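**Open day at Plarnby: robot arm at the computer bench**

*Posted Dec 13, 2020*

The repair workshop at Plarnby opened its doors to the public this month, and 44 visitors came to see how a robot arm is being prepared for work with old desktop computers. The project is called Carnum and it is run together with Eltus, a small automation company which has its office in the same street.

Most people gathered at the aluminium work table, where a desktop tower lay on its side with the panel off. A grey tray next to it holds the parts: a hard drive, a processor and a memory module, each one in its own place.
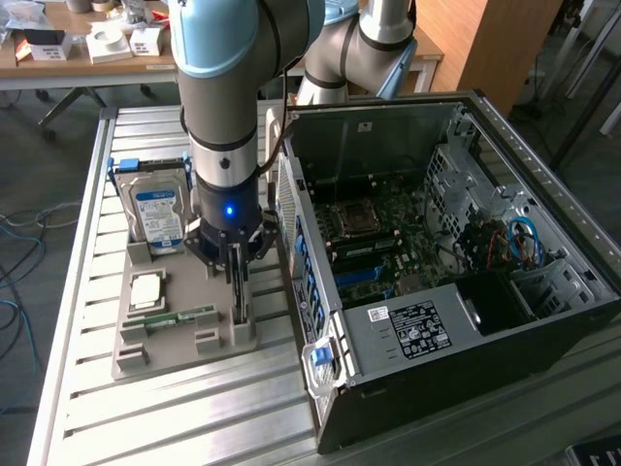

Hòa Kiều, who leads the workshop, told the visitors that the tray took more time to design than she had expected. The holders must keep every part in a known position – a small error of angle is enough to make the gripper miss. The team has made 23 versions of it until now.

Ville Miettinen from Eltus explained the programming and answered questions for most of the afternoon. Several visitors wanted to know if the arm can also handle laptops. He said that this is not planned for the moment, as the cases are too different from each other. An older gentleman asked about the processor, and Mr. Miettinen agreed that the socket is the part of the job where he is most nervous.

The workshop receives about 300 used computers in a year, mainly from schools and local offices. Those which can be repaired are sold at a low price to families and students.
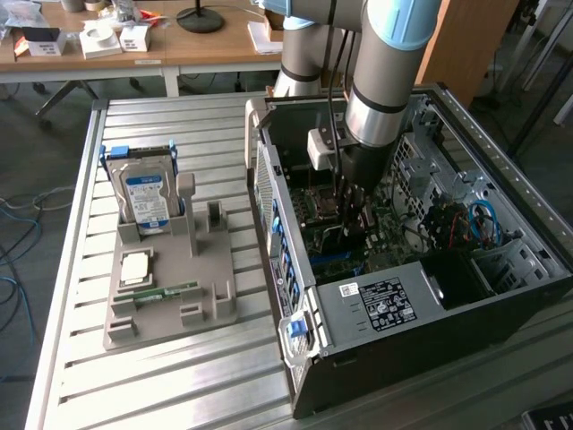
**COMMUNITY | TECHNOLOGY**

Plarnby will hold a second open day if there is enough interest. Entry is free, but groups should write to the workshop in advance – the room is not large. Children are welcome together with an adult.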